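In defence of the scratched bin

Every October, when the workshop in Niltolstead gets its yearly cleaning, somebody proposes to throw away the old metal bins and buy plastic ones. I have heard the proposal for 6 years and I have voted against it each time. I would like to put my reasons in writing, so that I can be quoted correctly.

The first complaint is always the look of them. The paint is gone in patches, the floor of the bin is full of fine scratches, and visitors think we don't take care of our things. I understand this feeling. When I came to Dedthorpe as a young man I also believed that a good workshop should shine. But a bin is for putting things in and taking things out, and if this happens all day the paint will go. I trust a bin with bare metal showing more than a bin which looks new after two years. What has it been doing?

The second complaint, made mostly by Ariel Pascual, is about depth. A deep bin swallows small parts and one has to bend over to find them. He is right in this, and I say it gladly. Still, the answer is to fill it less. We have a habit of treating every container as if its rim were a target. With a single layer on the floor you can see what you have, and you don't scratch one part with another.

I also like sloping walls. Straight walls make corners where a part can stand up against the side and hide there, while on a slope it usually slides back towards the middle. The shape costs some space on the bench. I would pay it.

About repainting I am less sure. Aranka Virág repainted 7 bins in her own place at Darkunach, very neatly, and for one season they were beautiful. Then the flakes began to come off between the parts, and she spent her evenings picking them out — small grey flakes, which are hard to see on grey metal. My own preference is to scrape off what is loose and leave the rest as it is. Others like a full strip and a new coat, and if they have the time for it I will not argue.

What I can't accept is throwing away a sound bin for its face.

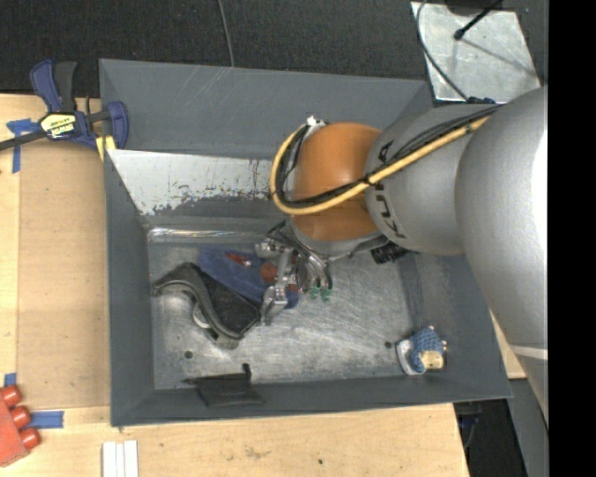
Words: Decha Luangrath

A pale patch with a ragged edge on the far wall, scuffs all over the floor, and I would still keep this one. Readers who repaint theirs and are happy with the result are welcome to write to me and tell me which paint they used.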